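Suchbegriff eingeben Suchen Erweiterte Suche

Ticket: Kapitel 5 im E-Book zum Geschichtslehrbuch bricht ab
Gemeldet von: Lies Bosman, Fachschaft Geschichte
Bearbeitung: Babak Jalali, Pleslow Lernmedien
Status: in Arbeit

Meldung
In der Schullizenz der zweiten Auflage endet Kapitel 5 (Weimarer Republik) mitten im Satz. Die Quellentexte und die Aufgaben zum Kapitel fehlen. In der gedruckten Ausgabe ist alles da. Betroffen sind 20 Schülerkonten, mein Lehrerkonto nicht.

09:10 Jalali
Konten geprüft. Alle 20 laufen noch auf der Datei der ersten Auflage, das Inhaltsverzeichnis kommt aber schon aus der zweiten. Alte Datei: 1.229 Textabschnitte, neue Datei: 1.721. Der Reader zeigt nur an, was in beiden vorkommt.

09:45 Jalali
Zuweisung für ein Konto gelöscht und neu gesetzt. Kapitel 5 ist vollständig, Quellen und Aufgaben erscheinen. Die Markierungen des Schülers in Kapitel 1 bis 3 sind weg.

10:20 Bosman
Bitte die anderen Konten so nicht umstellen. Die Klasse hat im Juli angefangen, Textstellen für die Facharbeit zu markieren.

11:05 Jalali
Verstanden. An Geert Jacobs (Datenbank) weitergegeben mit der Frage, ob sich Markierungen vorher exportieren lassen.

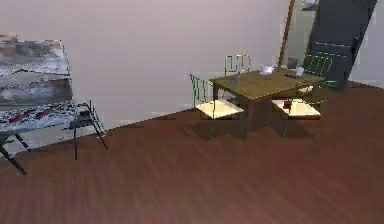 Grafik: Sylvie Ross / Akbulut

13:30 Jacobs
Export geht, aber nur pro Konto. Die Markierungen hängen an der Abschnittsnummer. Ab Kapitel 4 haben sich die Nummern verschoben, dort muss von Hand zugeordnet werden. Kapitel 1 bis 3 sind unverändert. Für das Testkonto liegt eine Sicherung von letzter Nacht vor, die spiele ich zurück.

14:15 Bosman
Ab Kapitel 4 hat die Klasse noch nichts markiert. Kann also losgehen. Bis dahin verteile ich Kapitel 5 als Kopie.

15:40 Jalali
Erste fünf Konten umgestellt, Markierungen übernommen. Rest folgt morgen vor 8 Uhr. Ticket bleibt offen.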